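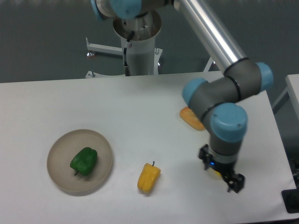
Usa Limsakul thinks the second glaze firing went up too fast at the start and that the pinholes come from there, not from the recipe. She had looked at the tiles before I got in and left a note on the kiln log. I am not sure I agree, but it is easy to test, so the next firing will be slower.

February, glaze notes, continued

Kiln: the small Kandpal, bottom shelf empty, middle and top in use. Fired to 1255, soak of 9 minutes, then off and left shut overnight. Lid cracked open at 200. No pinging when I lifted the tiles out, and no crazing I can find with the loupe, though last month's batch took several days to show it.

Bodies were the Plostthorpe buff and the grogged stoneware. Same bucket of matt glaze for all of them, sieved twice. I made the tiles with a curved lip this time so that we could see how the glaze breaks over an edge, as well as on the flat.

Buff body: good, a bit dry on the side facing the elements. The colour goes greyer where it is thick. Pinholes on most of these, worst near the foot.

Grogged body: hardly any pinholes, which is odd if the trouble is the speed of firing, as they went through the same firing. Could be that the buff was bisqued lower. I can't find the bisque sheet for it. Whoever unpacked that load, please check whether it is in your folder.

Dipping time matters more than I had written down before. A count of 6 on the buff gives a coat you can scratch to the body with a pin, and that seems right. Longer than that and it crawls at the inside corner. On the grogged tiles it is more forgiving.

The Ekance scales drift when the heater is on beside them. I moved them to the shelf by the sink and weighed the test mass again and it was steady. Any batch weighed on the old bench this month should be treated with some suspicion, including the one with extra whiting.

Next:
Bisque a fresh set of buff tiles higher, keep four of the old ones for comparison.
Slow the first part of the glaze firing as Usa suggests. Change nothing else.
Ask Trokovis if the new sack of feldspar is from the same quarry as the last. The powder feels coarser and took over an hour to slake properly.
New cone packs are drying on top of the kiln, do not move them.

Bucket relabelled, old label was for the tin white. Lid is split on one side so I have put a bag under it.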